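Household and shop-floor manipulation

Household and shop-floor manipulation is the branch of robotics concerned with ordinary manual chores: clearing a table, folding towels, sorting parts into bins, packing a box. It is usually treated apart from industrial automation, in which a machine repeats one fixed motion on parts that always arrive in the same position. A chore seldom offers that. Objects differ in size and finish, they are left at odd angles, and the person asking for the work may change the goal partway through.

Background

Fixed automation has handled welding, painting and palletizing for decades. Chores outside the fenced cell have been slower to follow. Early household machines were limited to floors and lawns, where the task can be done by moving over a surface without grasping anything. Work with the hands was taken up later, first with single arms and then with pairs of arms mounted to share one work area.

Stacking as a basic task

Many laboratories begin with blocks. Placing one cube on another calls for a firm grip, a level approach, a release that does not drag the upper cube out of line, and some judgment of when contact has been made. The same skills are needed to shelve cans or stack bowls.
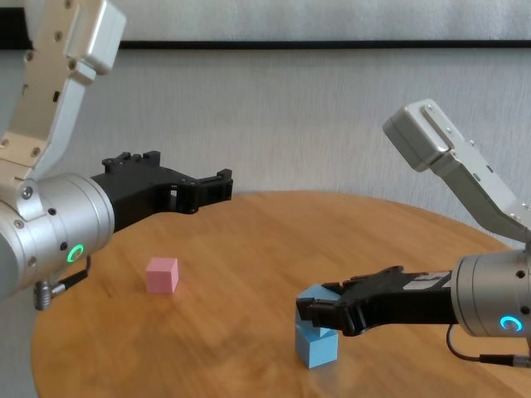

Two-arm work adds the matter of sharing space. Each arm must keep clear of the other while both reach toward the same small area, and a system must decide which arm is better placed to pick up a given object. Some programs assign objects by color or by side of the table. Others leave the choice to a learned policy trained on recordings of human operators.

The Verer protocol, drawn up by Itziar Ortuño, grades a stack on two points: whether it stands unaided after release, and how far the upper block is turned from the lower. A crooked stack that stands is recorded as a partial success. Ortuño has argued that a plain pass mark hides the errors that matter most in a kitchen or a stockroom, where a plate set down slightly off center may hold until the next one is added.

Reported results

The Clurkamness trials, directed by Aitana Villalobos, covered 3,000 attempts at tabletop chores using two-arm stations. Of these, 1,707 were completed without human help. Block and cup tasks made up most of the successes. Cloth, thin lids and clear plastic packaging accounted for most of the failures.

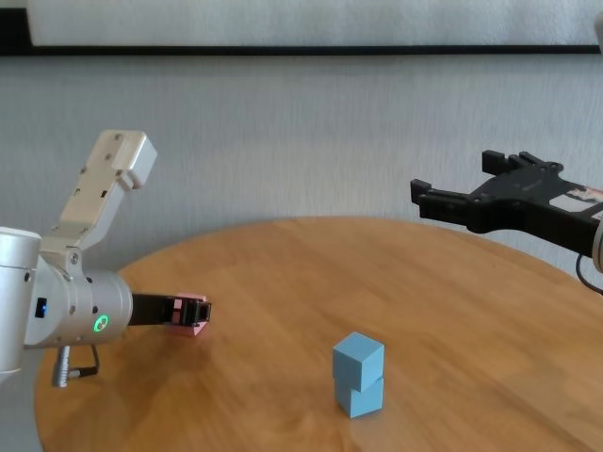

Speed remains a separate question. A machine that finishes a task correctly may still take several times as long as a person, and the Clurkamness report lists completion and duration in separate tables for that reason. A later study at the Zaromthorpe parts warehouse ran 850 sorting cycles on a working shift and stopped the arms whenever an item was dropped.

Current standing

Simple pick-and-place chores with rigid objects are generally considered within reach under steady lighting and on a clear surface. Full household service is not. The Gallardo review names recovery from small mistakes as the main open problem.

See also: Bimanual manipulation; Parallel-jaw gripper; Service robot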